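6/14/24. Javiera finally printed the bench rules for the Stanemness cell and taped them by the door (14 of them, she's thrilled!). Rule one is wipe the table before the arms get power, and well, look at all those crumbs.

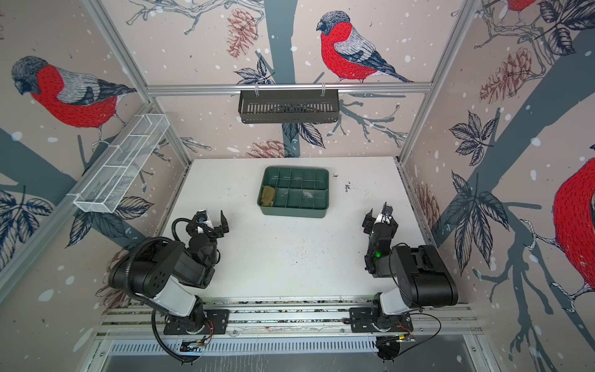 Page last changed: 6/14/24

So yes, we got told off, fair enough. I do like the one about keeping hands off the rail while any light is green, I've been sloppy there since February.

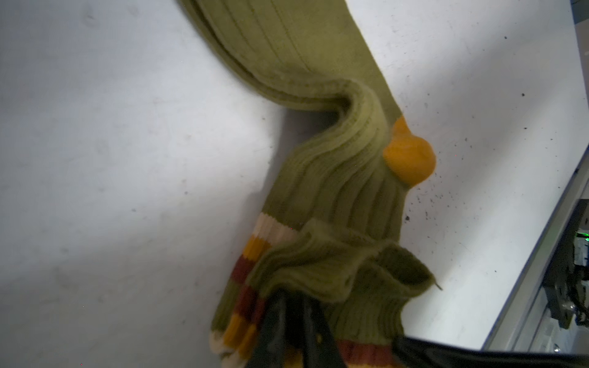

Eulalia wants a rule for grip points too, always by the cuff, and she and Javiera went back and forth on it right through lunch. I'm with Eulalia!

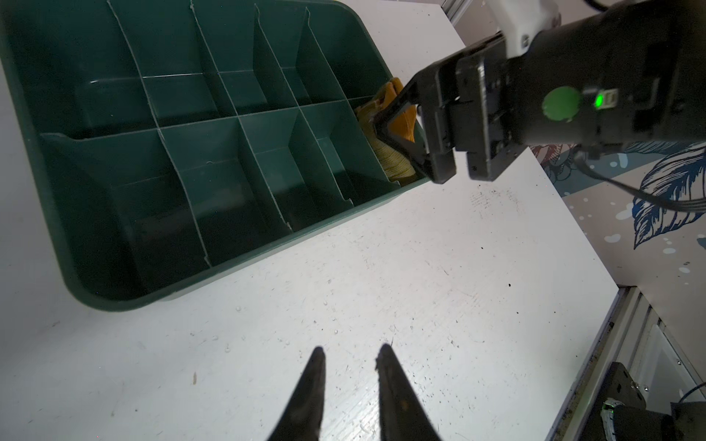
Tray placement got left for next time. I have to type up the notes for Drurnton tonight and I haven't even started.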